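The sink, after a year

I said in May that I would write something about the sink once we had used it long enough to have an opinion. We have now had a year of ordinary washing up, so I'm putting the notes here.

The kitchen is the small one at Multholm. White counter, steel double sink, one tall faucet in the middle. 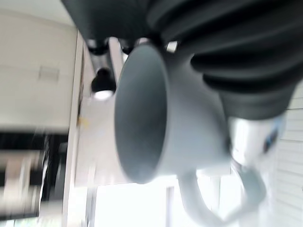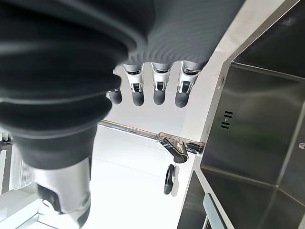
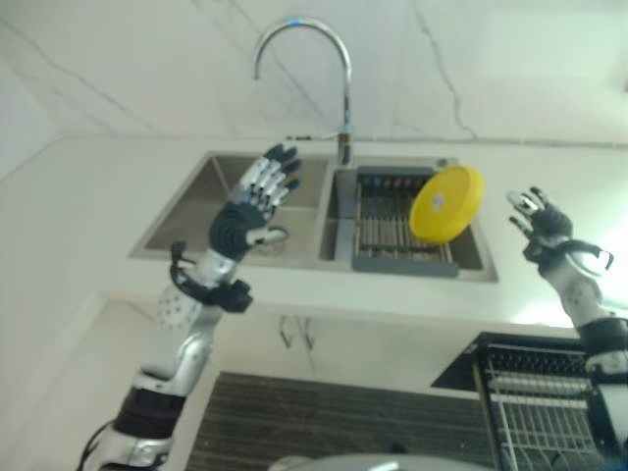
The whole job cost $935, and that included taking out the old single bowl. Jingyi Tan wanted two basins and I wanted one big one. We went with two of different widths, and I have stopped arguing about it. The wide one takes the frying pan flat. The narrow one has the drying rack in it nearly all the time, so in practice it is a place for mugs and plates to drip.

That was the main gain. The old rack stood on the counter and used up 14 inches of it, and the tray under it got slimy no matter how often I washed it. Now the water goes straight down the drain.

A few complaints. The counter shows everything. Tea rings come off with baking soda if you get to them the same evening – after that it takes more rubbing. The faucet was a Stamitier, ordered through Kowalchuk, and it came 12 days late. The lever is fine with wet hands but I still bump it when I reach for the dish soap.

I lift the rack out every 7 days or so and scrub the basin under it. Crumbs collect in the back corners, and a bottle brush gets them out better than a sponge does.

Next is the shelf for the mugs. Jingyi has measured for it twice and got two different numbers, so I'll do it myself before we order the wood.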